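Sorting the bricks by colour

Thursday, September 19, 2019

I spent most of August putting off the toy bricks. They had been in two big storage boxes under the spare bed since we moved to Proterside, all colours and sizes mixed up, along with hair grips, dried-out felt tips and half a jigsaw. Last weekend I finally pulled the boxes out and made a start.

There are a lot of opinions about how you should sort bricks. Joyce Sang, who I used to work with at Mutiso, does hers by shape and says colour is a waste of time. Her argument is that it's easy to spot a red brick in a pile of long flat pieces and hard to spot one small flat piece in a pile of red. She is probably right if you build from instructions. My two mostly build houses and lorries out of their heads, and what they shout for is "more blue". So I went with colour.

I tipped one box out on an old sheet and worked through it a colour at a time. White and grey took the longest. A lot of the white has gone yellowish, and I had to decide whether it still counted as white. I put it in with the white. Black was quick. Green was mostly trees and baseplates, and those now live in their own bag.

Orange is the smallest group we own. I thought we had more, but half of what I had been calling orange was a dark yellow once I saw it next to the real thing. There are a couple of the standard 2x4 ones and a fair few little ones.
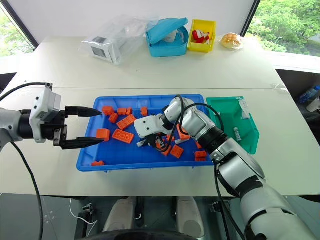

Do you need to wash bricks before you sort them?
Only if they're sticky or have come second-hand. I do ours in a bowl of warm water with a bit of washing-up liquid, rinse them in a colander and leave them on a towel overnight. Anything with a sticker on gets wiped by hand.

For storage I looked at the stacking drawers from Bidico, but a set of 6 was £34 and the drawers were too deep. If the drawer is deep the children tip it out to see the bottom, and then you're back to the sheet on the floor. Shallow trays are better. You can see everything in them, and they can be carried to the table and back. The full colours have gone into old ice cream tubs for now, with a strip of masking tape on each lid.

I counted one colour, out of curiosity, and that was red. 534. I have no idea where they all came from. Some must be my brother's from years ago, as there are a few with his initial scratched underneath.

The second box is still under the bed. I'll do it when the children are back at their nan's, and I need more tubs first.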